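Rillum floor and display fittings: frequently asked questions

What flooring is used in the display area?
Dark gray carpet with a speckled finish. Vacuum it weekly and keep it free of solvents.

How are zones marked?
With yellow floor tape.
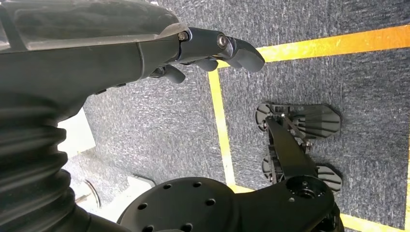 Replace a line when 2 or more edges lift. Press the new tape down from one end to the other and leave it for 4 hours before foot traffic.

Can leaflets stand in the slotted organizer?
Yes, in clear acrylic holders.

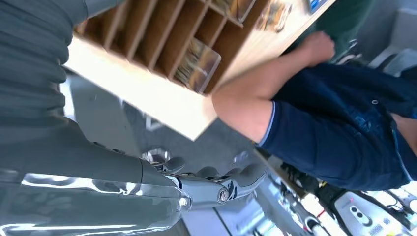 Each holder takes up to 68 single cards. Wipe the wooden partitions with a dry cloth only. Spare holders can be ordered from Clundia.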